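Brodgate Hall: autumn safety walk-round, with comments
Last updated: November 27, 2021
Reading time: 4 min

Done by Ruth Cuervo with the big torch. Marks are OK, FIX or SIGH. A SIGH is a FIX that was also on the March list.

Entrance and porch

Front door closes by itself: OK, with a slam that wakes the pigeons.
Door mat flat: FIX. One corner curls up like stale bread. Glue it or bin it.
Porch light: SIGH. Works if you stand under it and wave.
Key safe: OK. Code changed from the one that was written on the key safe.

Kitchen

Fire blanket on its hook: OK. Tea towel hung over fire blanket: removed, again.
Fridge at or below 4 degrees: OK. The contents are another matter. Whoever owns the trifle should come forward.
Urn: FIX. Lid is loose and the Skostell label with the warning on it has gone brown. Keep it well back from the edge until we have a new lid.
Sockets: OK, apart from the one behind the toaster, which has a crack. Taped off. Please don't untape it to make toast.

Main hall

Fire exits clear: FIX. Left one fine. Right one had 2 stacks of chairs in front of it and a sign saying KEEP CLEAR on top of the chairs.
Extinguishers in date: OK. Tag 1267 is hard to read but it is in date, I used my glasses.
Heaters: OK. Guard on the far one rattles in sympathy with the piano.
Floor tape: OK. Press down any end that lifts, as heels find them first.
Loose balls: OK if kept in a can or a bag. A ball underfoot is how Morris did his wrist.

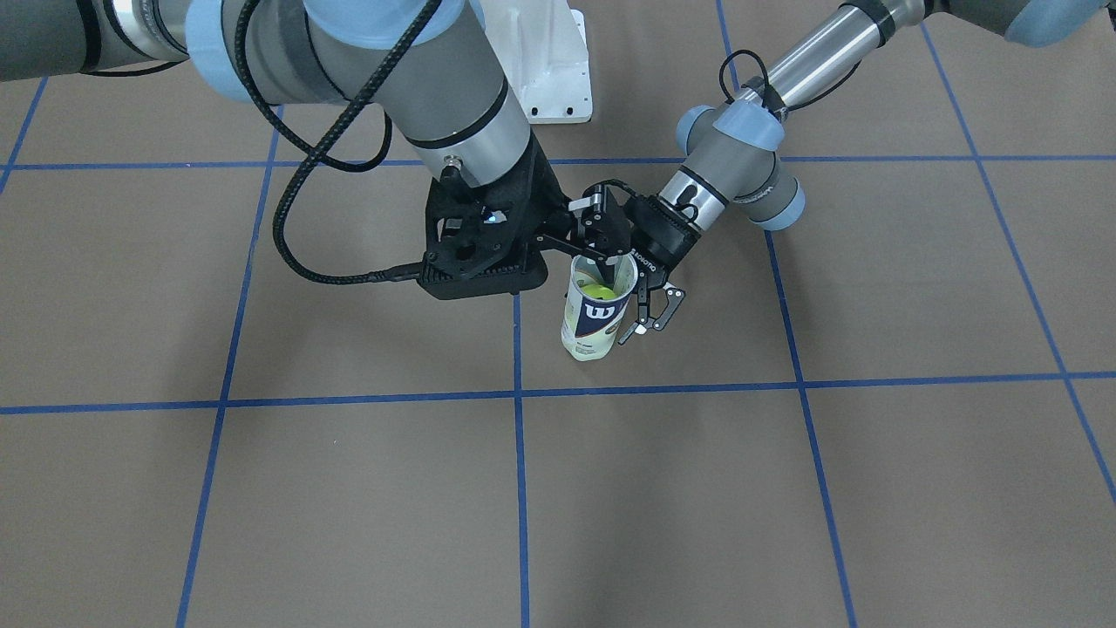

Store cupboard

Heavy things on low shelves: SIGH. The Hudum folding table weighs more than I do and lives at head height.
Ladder: FIX. One rubber foot missing. Not to be used, including "just for a second".
Paint tins: OK, lids on. Why we own magnolia in such depth I can't say.

Outside

Path lights: OK.
Gutter over the side steps: SIGH. Quote was £300, which was felt to be a lot until you see the ice.
Bins away from the wall: FIX. Moved them myself. They will be back.

Signed copy is on the board by the kitchen hatch. Tick things off in pen, please, with your initials.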